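The Bench Comes First: Writing House Rules for Two-Armed Robots

Most workplaces that bring in a robot begin with the machine. They ask how much it can lift, how fast it moves and where the stop button should go. The bench it will work at is often left until the week before it is needed, and the rules for using that bench are left until later still.

The Prendmont code of practice takes the opposite order. Now in its second edition, the code covers two-armed robots that handle ordinary hand tools at a fixed table. It runs to 109 clauses, and the first third of them concern furniture, storage, cables and floors. The robot itself is not addressed until the section on start-up checks.

The reason for this order can be found in the incident log kept at the Prerkville site during the trial period. The log holds 539 entries. Very few describe a fault in an arm or a gripper. The greater number describe a tool that was not where the work order said it would be, a cable that had moved into the path of an arm, or a person who had come closer to the table than the task allowed.

A place for each tool

The code asks that every tool used at the bench have a home on the wall behind it, and that the home suit the shape of the tool. Scissors and pliers hang. Markers and slim drivers stand in a cup. Tape goes on pegs, one roll to a peg, with the colors kept in a fixed order for the length of a work session. An empty hook is acceptable and should be left empty; it must not be filled with whatever happens to be at hand.
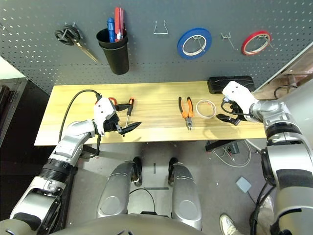
Sharp and pointed tools receive a section of their own. A screwdriver held in a gripper is to be carried with the shaft pointing down at all times, and the arm holding it must not pass over the front edge of the table while a person is within reach. Scissors must be closed before they are set down. The second edition adds that a tool may not be handed directly from a gripper to a person. It must be placed on the table and released, and the arm must draw back before anyone picks the tool up.

Some readers of the first edition considered this last rule too strict for light work. The drafting group kept it. A direct handover saves a few seconds, and the log showed that people soon began to reach in early.

Cables and the floor

Clause 31 is the shortest in the code and the one most often quoted at Prerkville: "A cable is a moving part." Any cable that runs along an arm is to be checked through the full range of motion, with special care at the wrist, where a loop that looks harmless at rest can catch on a tool or on the other arm. Cable clips and sleeves are to be inspected after every 200 hours of operation and replaced as a set.

Floor cables are treated just as firmly. They should run behind or beneath the table where possible, and never across the side from which staff approach. Loose items on the floor are to be picked up before power is applied. This applies equally to scraps, spare brackets and offcuts, however small.

The code also sets a standing line for staff. Michailidis, the firm that supplied the floor marking for the trial, recommended a painted line over tape, and the second edition follows that advice. A person may stand inside the line to observe a slow task, provided that a second person has a hand on the stop control. Closed shoes are required in all cases. 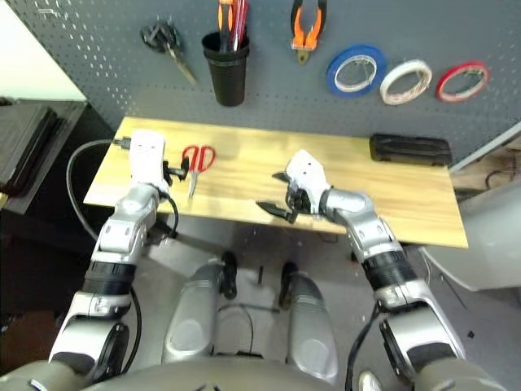
Clear space in the middle

The working area of the table is divided into three zones: left, center and right. The side zones may hold tools that are in use or waiting to be returned. The center zone is kept clear between tasks so that either arm may enter it without first having to move something. Cases and boxes belong at the rear, against the board, with the long side parallel to the wall.

Two arms sharing one table raise a question of priority. The code settles it simply. The arm that is holding a tool has the right of way, and the free arm waits. If both are holding tools, the arm that began its movement first completes it. Operators may change these settings for a particular task, but the change must be written on the work order and set back at the end of the session.

Records and review

Each session at the bench is entered on a single sheet. The sheet lists the tools on the wall at the start, the tools on the wall at the end, and anything that fell. A dropped tool is recorded even when no harm was done. Clalard, which adopted the code after Prerkville, has since collected over 4,000 of these sheets and will share its findings with the drafting group before the next review in December.

Several matters remain open for that review. The present text says little about lighting, and nothing about glare from metal tools. It does not yet cover benches where two robots work side by side. There is also a request from Clalard to allow magnetic strips in place of hooks for smaller tools, which the group has agreed to test on one bench before any change is made to the wording.

Sites that wish to comment on the second edition may do so in writing through the Prendmont office until the end of November. Comments should give the clause number and, where possible, a copy of the session sheet to which they refer.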